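Ferkham promises a Mulder retrospective, again

The Ferkham gallery says it will finally mount its long-promised survey of the illustrator Joelle Sayegh, with 295 drawings, prints and collages to go up in October. Regulars will remember a similar promise two directors ago, when the show was meant to fill the Mulder wing and ended up as a rack of postcards.
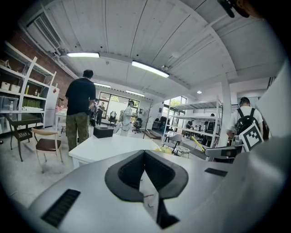

The gallery's own catalogue lists 2,798 works on paper by Sayegh, most of them never framed. How the 295 were picked is not explained. A statement says the choice reflects "the full colour and humour of the archive", wording that could be used for almost any artist with a box of pencils.

Money is the other question. Brakgate, the print dealer, is paying for the catalogue and also happens to have 53 Sayegh works for sale. The gallery says the dealer had no say in what will hang. It would not release the sponsorship agreement. 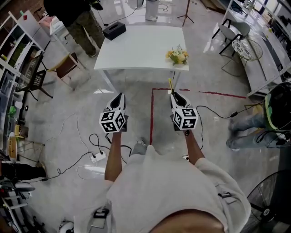 By Afia Sowah
Jan 30, 2019

Sayegh made her name with covers for Plakden, the weekly that printed her cats, trams and bored office workers until it folded. Those covers are a fair reason for a show. Whether they are on the list is unclear – the gallery would confirm only 2 of them, and both have been shown before.

Entry will be ticketed, although the rest of the building stays free. Prices have not been set. The gallery says a full list of works will be published before the opening, without naming a date.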